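Grokora internal talk, speaker notes
May 25, 2023
Title slide: Zero offset fault in the Stusel tableware set

**Slide 1. Scope**

Keep this short. The talk covers one fault: a wrong zero for the jaw opening signal, written into the training data by our own conversion script. It came out as dropped dishes on the Spanos cell in March. Network architecture is out of scope. So is the arm controller, which did what it was told.

Say early that no one was hurt. One bowl broke. The guard was closed at the time and all fragments stayed inside the cell.

**Slide 2. What the cell does**

The Spanos cell has one arm with a parallel gripper. It picks plates and bowls off a table by the rim and stacks them. The policy outputs a pose target and an opening target. The opening target goes to the gripper as a position command with a force limit. The force limit is set per object class, and the class for tableware had been left at the default. Come back to this on slide 8.

**Slide 3. What we saw**

- 23 drops in the acceptance run.
- Nearly all during lift, a short time after the jaws stopped moving.
- Bowls worse than plates.
- The object rotated about the pad contact and then left the grip.

First guess was pad wear. We changed the pads and the drop rate did not move. Second guess was pose error at the rim. The wrist camera logs did not support it: contact position was within tolerance on every drop we replayed.

Motor current was the useful signal. The opening command went to zero while the rim was still between the pads, so the gripper ran into its force limit and stayed there. With full force on a curved rim and a small contact patch, the object pivots.

**Slide 4. Where the command came from**

The policy had learned to ask for zero opening while holding an object. It learned that from the recordings. In those recordings the opening signal reads zero with a rim in the jaws, and a rim has thickness, so the signal is wrong.

Pause here. Someone usually asks whether the hand-held devices were faulty. They were not. Raw encoder values are consistent across all sessions. The error enters later.

**Slides 5 and 6. Collection task**

Rim grasps on mixed bowls and plates, checkered tabletop, recorded by hand.
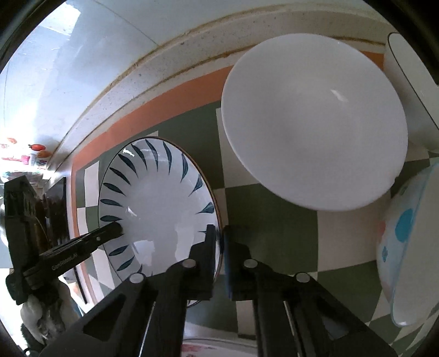
Jaws open, with the rim of a two-plate stack between them:

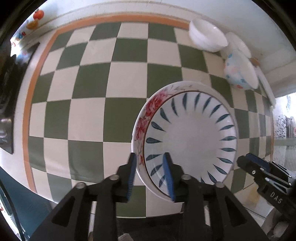 **Slide 7. Mechanism**

The encoder reports counts, and counts have to be turned into an opening. The script needs a reference for fully closed. The collection procedure asks the operator to close the empty jaws once at the start of each session. The script was supposed to read that segment.

In practice it took the minimum count over the whole session. If the operator did the empty close, the minimum is the true zero and the result is the same. If the operator skipped it, the minimum is the tightest grasp in the session. For a tableware session that is a rim. The rim thickness is then subtracted from every sample.

Consequences, in order:

1. Held rim reads as zero opening.
2. Every open position reads too small by the same amount.
3. The policy approaches with the jaws slightly narrow and closes to zero.
4. On the robot, zero means zero.

Point 3 also explains the rim contacts on approach that were logged as minor and closed without action. They should have been linked to the drops. Say this plainly.

Counts for the slide:

| Item | Episodes |
|---|---|
| Recorded | 900 |
| Passed filters, used in training | 654 |
| Of those, wrong zero | 411 |

The filters checked tracking loss, frame gaps and episode length. None of them looked at the opening signal. The range check we did have only rejected negative values, and a session minimum can never produce one.

**Slide 8. Safety side**

The data fault asked for too much closure. It should have stopped there. The default force limit on the tableware class let it reach the dish with more force than the task needs. The hazard sheet for the cell listed dropped objects but did not list ceramic fragments as a separate item, so the restart procedure had no step for clearing the floor inside the guard. The step has been added. Restart after any breakage now needs a key release by the shift lead.

Do not present the force limit as the root cause. A lower limit would have hidden the data error for longer.

**Slide 9. Fixes**

- The script reads zero from a marked empty-close segment only. If the segment is missing, the session is rejected.
- Zero is compared with the stored value for that device. A difference above the threshold stops the conversion.
- With two devices in a session, each one is checked separately. The old script used one pass for both and reported a single status.
- The force limit for tableware is now set from a measured lift test.
- Acceptance logs include motor current by default.

The affected sessions were repaired with the stored device zeros. No new recording was needed. The retrained policy is on the Zurholm test bench and has not gone back to Spanos.

**Slide 10. Open items**

Stored zeros assume the linkage does not shift over the life of a device. We have no long-term data on this. Pad replacement changes the closed position and has to trigger a new stored value; at present that depends on the technician filling in the form.

Older sets converted with the same script have not been checked. The cutlery set comes first, then the boxes. Thin objects will show a small offset that may sit under the threshold, so plan a manual look at the histograms there.

Backup slides: motor current traces, opening histograms before and after repair, revised hazard sheet. Show the traces if the pad wear question comes up again.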